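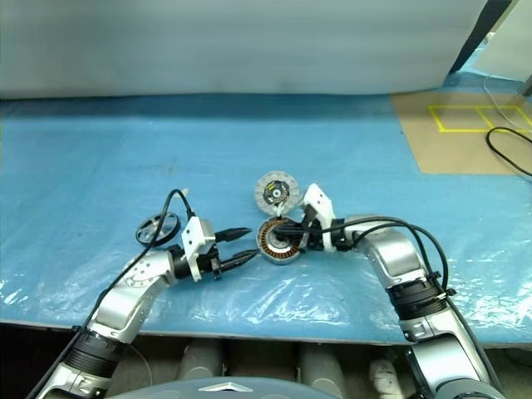

4. Equipment planning for a two-arm motor cell

4.1 Scope of the purchase

The planning exercise reported in this section covers a single bench cell in which two arms handle the parts of a small motor. The cell was specified by the Emis workshop for short runs of a product too varied to justify fixed tooling. Earlier sections dealt with part geometry and grip selection. What follows concerns money, lead time, floor area and the order in which commitments were made.

The budget was divided at the outset between items with a long service life (arms, controllers, table, guarding) and items expected to be consumed or replaced (fingers, table film, cables, trial parts). The two groups were approved separately. Capital items were written down over the planning period, while consumables were charged to the operating line of the cell. Installation labour was carried as capital up to acceptance and as operating cost after it.

Quotations were sought from 3 suppliers. One withdrew before the technical review. The remaining 2, Zinov and Prullosum, quoted on the same statement of requirements, so that the comparison in Section 4.3 rests on like terms. Both were asked to price the arms with and without grippers, to list spare parts individually, and to state the period for which those parts would be stocked.

4.2 Table, parts and reach

The table was costed before the arms. Table height and depth fix the mounting position, and the mounting position fixes the reach class, which in turn sets the largest single line in the budget. Reversing this order in an earlier draft had produced a specification with more reach than the work called for and a correspondingly higher price.

Parts are presented on the flat tabletop without nests or fixtures. The decision was taken for budgetary reasons. A nest for each part variant would have been cheap singly, but the variants change often, and the design hours attached to each nest were judged to exceed its material cost. The penalty falls on the arms, which must tolerate parts in arbitrary positions, including a disc lying at an angle against its neighbour. The statement of requirements therefore gave position tolerance at the fingertip in place of the catalogue repeatability figure.

The table covering was treated as a consumable. Clear plastic sheet over a blue surface is inexpensive to replace and protects the finish, although wrinkles in the sheet throw bright reflections that must be allowed for in the vision budget. A matte alternative was priced and deferred. The deferral is recorded as an open item in the risk register, with the cost of diffuse lighting entered against it.

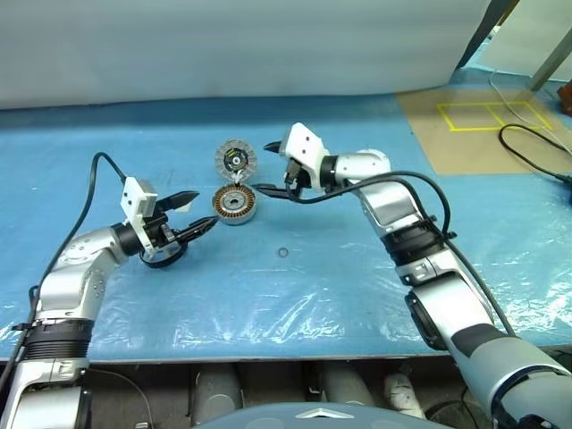

Is a second arm worth its cost in a cell of this size?

Where one arm would otherwise need a clamp or fixture to hold a part, the second arm replaces that tooling and can be reassigned when the product changes. In a cell with a stable product the fixture remains the cheaper choice, and a second arm should be bought only if it shortens the cycle enough to recover its own depreciation.

For the Emis cell the product mix settled the matter. The reuse value of the second arm was set at zero in the base case and examined separately as a sensitivity, in order that the decision should not depend on future projects that had yet to be approved. The second arm was retained under both treatments. The margin in the base case was narrow, and a modest increase in the quoted price would have reversed the result.

4.3 Comparison of quotations

The Zinov quotation carried the lower purchase price. Controllers were included, but grippers, mounting plates and cable sets were listed as options. The Prullosum quotation bundled the grippers and 185 hours of remote support, which could be drawn on at any time before the end of the warranty. When the optional items were added to the first quotation, the difference between the two fell by 67 per cent.

Support hours were valued at the workshop's internal labour rate and then discounted, on the view that part of the allowance would lapse unused. No value was assigned to software licences beyond the first renewal, as neither supplier would fix a renewal price. We regard this as the weakest point in the comparison. A planner whose cell is to run for longer than the warranty period should obtain a written ceiling on renewal charges before signing.

Delivery terms also differed. Zinov offered delivery of both arms together in June. Prullosum offered staged delivery, with the second arm to follow on acceptance of the first. Staged delivery reduces the sum at risk if acceptance fails, but it leaves the table, guarding and power supply standing partly used for the interval. The carrying cost of that idle equipment was small beside the reduction in exposure, and staged delivery was scored favourably.

4.4 Consumables and spares

Fingers were assumed to wear at the tips and were budgeted in pairs. Tapered fingers suit an annular part with a narrow clearance, where a broad jaw would foul the windings, but their small contact area concentrates wear. A spare set was provided for each arm, together with a set held against breakage during commissioning.

External cable routing was accepted for both arms. Cables looped over the outside of an arm are easier to inspect and to replace than internal ones, and the arms so equipped were cheaper. Against this, the loops enlarge the swept volume and have to be included in the clearance check. The allowance for replacement cables was set higher than either supplier recommended and will be revised after the first service interval.

Small loose items, including O-rings and similar parts, were bought in trial packs and excluded from the inventory of tracked stock. The administrative cost of tracking them was greater than their purchase cost.

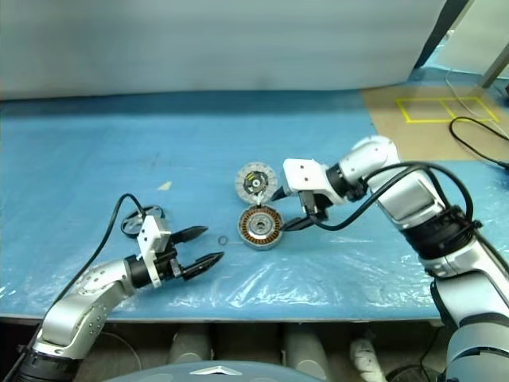

Seyoum objected at the review stage that the spares allowance was too generous and that a service contract would have covered the same risk for less. The objection held that spares bought at the start are priced at today's uncertainty, whereas a contract lets the buyer adjust cover as wear data accumulate, and it asked that the two options be set out on a common basis.

The comparison was made and the point is partly accepted. A contract is cheaper when failures are rare and the supplier can respond quickly. Response time was the deciding term here, for a stopped cell delays work at the following bench, and the contract offered no remedy for that delay. The finger and cable spares were kept. The spare controller was struck from the list and replaced by an exchange agreement, with the released funds moved to contingency.

4.5 Floor area and siting

Floor area was charged to the cell at the workshop's standard rate. The charged area included the table, a working margin on the operator side, and space for a backdrop behind the table. The backdrop had been left out of the first estimate. It gives the cameras a plain background and costs little to buy, but it occupies depth that could otherwise hold racking, and that depth was priced accordingly.

Storage beneath the table was counted at no charge. This understates its value to some degree, as equipment kept there would need shelving elsewhere. The treatment follows workshop practice and was applied equally to the manual bench used as the baseline.

4.6 Limits of the estimate

The estimate excludes operator training beyond acceptance, changes to the building supply, and any cost of decommissioning. Labour savings were entered only for tasks already timed at the manual bench. Tasks that the cell might take on later were left out of the calculation, and the payback period given in Table 5 should be read with that restriction in view. Exchange rates were held at their value on the date the quotations closed.

Shares 3 | Comments 2

Contact the authors | Copyright 2022 | Back to top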